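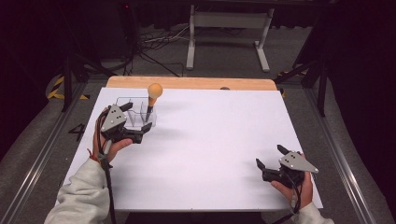

Guido Pellegrini would throw out half of it tomorrow, he told me, and he's the one who sold me on small parts storage in the first place. Too many boxes. People buy the boxes first and the mess moves in after, nicely sorted.

He has a point. I went to Plondville to write about junk drawers and came home with a different story, mostly about other people's screws.

Start with the drawer. Everyone has one. Batteries, a key to something, tape, birthday candles, the takeout menu from a place in Ventura that closed. Pellegrini runs a weekend class on sorting the thing. Five people when I went, folding chairs, bad coffee, great fun. You tip it all out on a big sheet of paper. White if you've got it, small stuff shows up better. Then you don't touch it for eight minutes. Hardest part by far.

After that, piles. By use, never by size. Sorting by size is how you end up with a fuse next to an earring.

Divided boxes come last. Clear ones, he's firm on that, with walls you can see through. Okance makes one, Stesteck makes one, he has opinions on both and I've promised not to print them. Lids matter more than people think. So do labels, altho a label on a clear box struck me as overkill. We argued. He won.

What I liked was the stuff with no home. A woman from the class held up a brass hook and could not say where it came from, only that it had moved house with her seven times. Keep it? Pellegrini said give it a month. One compartment for mysteries, just one, and when it's full something has to go.

My own drawer took an entire Saturday. Found a watch strap. Found 2277 written on a scrap of card, no idea, a lock maybe, or somebody's old alarm code. It's in the mystery compartment. The batteries went to recyling. Scissors are back in the kitchen where they were supposed to be all along.

Next class is in August, bring your own drawer. The whole drawer, slide it out, he means it.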